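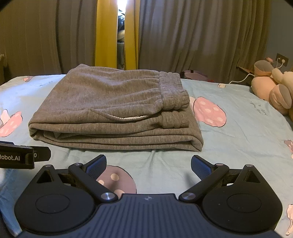 The Hinow hand-held gripper, jaws open, with a folded pair of grey sweatpants on the bed.

HOME-BUILT GRIPPER PROJECT OPENS ITS BUILD NOTES TO OTHER WORKSHOPS

Members of the Ní Mhurchú shared workshop in Darkon have released the build notes for Hinow, a hand-held gripper put together and tested at home and in the workshop over the winter. The notes are free to download from the workshop's page from Sunday and cover the jaw linkages, the finger pads and the mounting of the camera.

Hinow is held in the hand and has no arm or motorised base. A person carries it to the job, opens and closes the jaws, and the camera on top records what the fingers do. The recordings are meant for a small robot arm the group plans to build next, which will be asked to move folded clothes from a bed to a shelf.

Work began in February. The first version had straight fingers and smooth pads, and it let go of anything soft. The present one has two hinged linkages running on metal pivots and blue textured pads on the fingers. The pads were changed 4 times before the group settled on the current pattern. Parts for one gripper cost 225 euros, including the camera but not the tools, and assembly takes an afternoon once everything has been cut and drilled.

Clothes were chosen for the first round of trials as most members had plenty of them and could practise at home without clearing a bench. The group has made 57 recordings so far. Most are of trousers and jumpers, with a few towels. Beds proved a useful place to work. The surface gives a little under the fingers, and a patterned sheet makes it easier to tell afterwards how far a garment has moved.
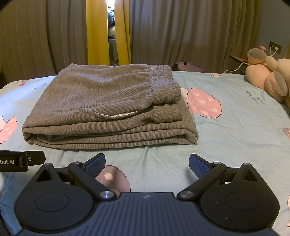 Thick knitted fabric is still the hardest thing to deal with. A folded pair of sweatpants has many layers at the edge, and the fingers may take hold of the top two or three and leave the others behind. The waistband is firmer but also bulkier, and the jaws have to be fully open before they are lowered over it. The notes give a suggested approach for both ends of the bundle, along with the settings used for the camera.

Two faults remain. The pivots work loose after long use and need to be checked before each session, and the wide lens darkens at the corners. A thread-locking compound has been tried on the pivots and is described in the notes. The lens will stay as it is for now.

The workshop will run a build day for people who want to make their own gripper. There are 22 places, and parts will be supplied by Pladudel, a Darkon hardware shop, at the cost given above. Soldering experience is not needed, but those taking part should be comfortable with a hand drill and small screws. Children under twelve must come with an adult.

Places can be booked at the workshop's front desk or through its page. Press questions and requests for larger pictures should go to the same desk, which is open until 6 pm.

Ends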